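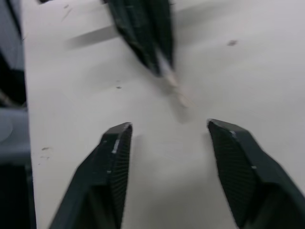

Wrist view with the gripper open; the second gripper is at the top.

Dravum Two-Arm Cell: Setup and Care Notes

Maintained by Ebenezer Yakubu, Akpalu Laboratory, Veltmont. Last revised 21st January.

1. Scope
This file accompanies the Dravum recordings and describes how the cell is prepared and looked after. The release contains 182 episodes, of which 129 were recorded after the finger pads were replaced in August. Episodes from before the replacement are listed in a separate index file.

2. Gripper fingers
The inner faces of the fingers carry textured pads with a fine crosshatched pattern. Pads are inspected every 1000 grasp cycles and replaced in pairs. Small scuffs on the outer faces are cosmetic and need no action. Wear on the pad mesh must be entered in the Linevby log before further recording.

3. Before each session
Wipe the tabletop and the wrist camera lens. Home both arms, then open and close each gripper fully. Move each wrist through its range and confirm that the cable loop follows without pulling – a tight loop will shift the wrist camera.
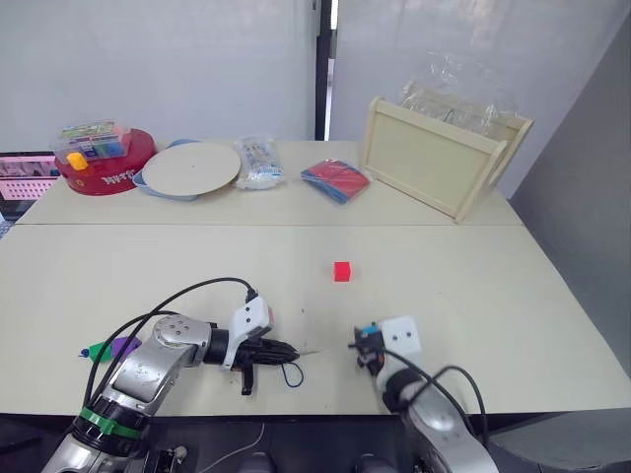 For the alignment check, place the red cube alone on the near table section, between the two arms. Each arm should reach it without touching the other. An offset of more than 2 mm requires recalibration of the arm concerned.

4. Known issues
Fast transfers produce motion blur in the wrist view. These episodes have been kept and are flagged in the metadata.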